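Leterel Institute, Automation and Work
Unit 4: Can machines do shop-floor chores yet?

Sorting small parts into bins is a routine chore, and it remains a fair test of what an arm can do without help. Students will study the Skirnance bench in simulation.

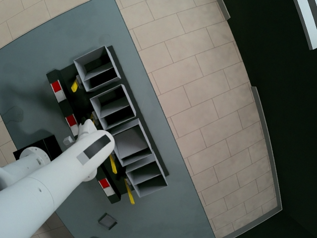 Figure 4.1. Simulated bench with robotic arm and four open bins.

The passing mark for each run is 80 percent. Speed is not graded — care is. 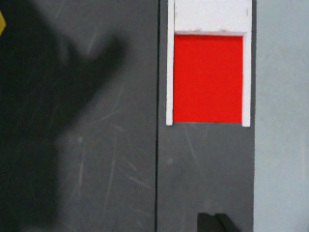
Written answers are limited to 120 words and must state one chore the student considers still unsuited to machines.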